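Re: [plorkham-list] Bisari reissue, which pressing?

On June 10, 2025, Mwanaisha Were wrote:
> Is the Jurby pressing of the second Bisari album any good?
> My old copy skips all through side two and I'd like to
> replace it before August.

I have number 88 of 200. It's quiet, and the bass is fuller than on the Rivas CD. Side one runs a little hot and the cymbals get harsh on the last track. The long organ piece is complete this time, all 9 minutes of it. No lyric sheet.

Jurby still had copies last week. The catalog number is 1045 if you write to them.

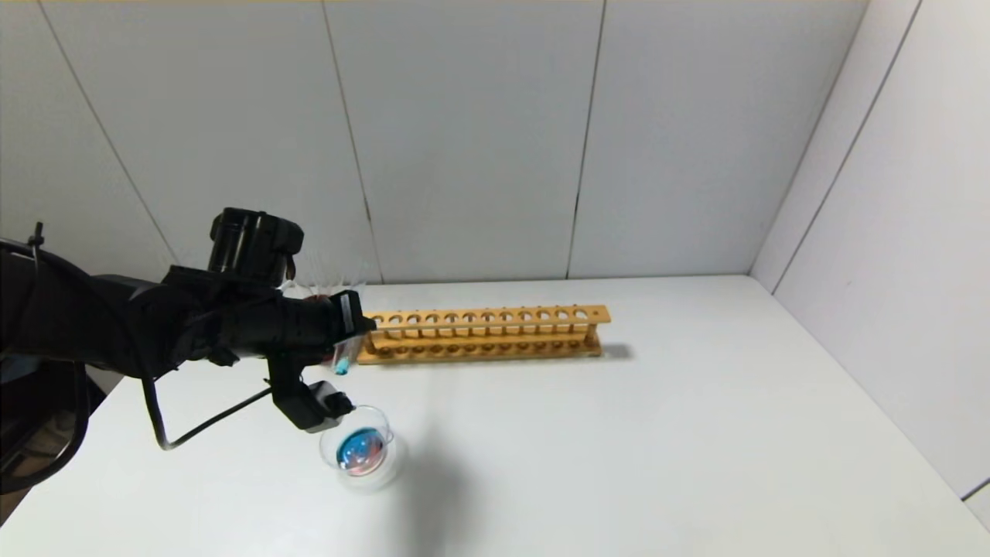
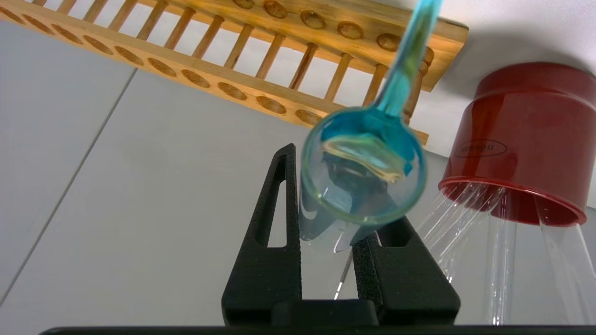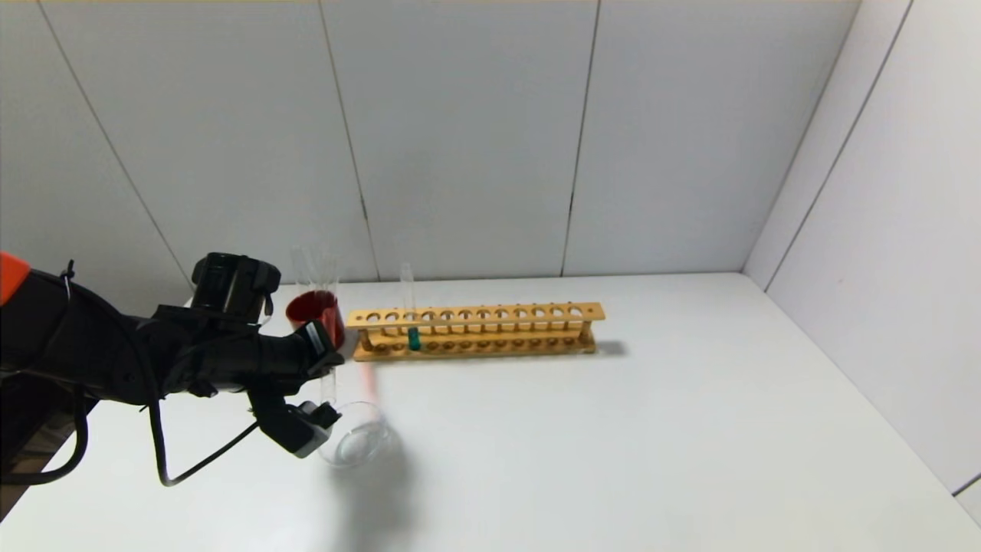

Glassware in the gripper, three views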